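The Last Grocery in Liltoden
Why a town of 300 still argues about where to buy its milk

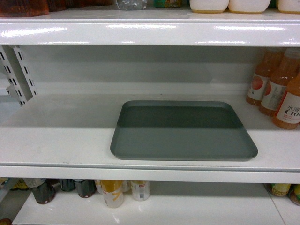
Orange juice at the right-hand end of a white metal shelf.

The store in Liltoden opened in 1,938 square feet of former feed barn, and it has been going out of business ever since. People here mention this with some pride. The closing has been announced four times, twice with cake.

The trouble is Ogola, 21 miles down the valley, where there is a supermarket with a bakery and a parking lot you can get lost in. Everyone in Liltoden shops there. Everyone in Liltoden also says they don't, and carries the bags in after dark.

What the local store sells is whatever you forgot in Ogola. Batteries, onions, one kind of mustard. Prices are high, and complaining about them is included. The Zirkever delivery truck comes over the pass in the morning if the pass is open, and in February it often isn't, which is when the whole town remembers how much it loves shopping close to home.

Last August a chain called Vovow offered to take over the lease and put in self-checkout. The meeting ran to more than 92 minutes, most of them about the self-checkout. Who would you tell about your knee? One man wanted to know if the machine would hold a package for his sister. The offer was withdrawn before the coffee ran out.

So the store goes on, open at seven, closed at six, or a little earlier if the fish are biting.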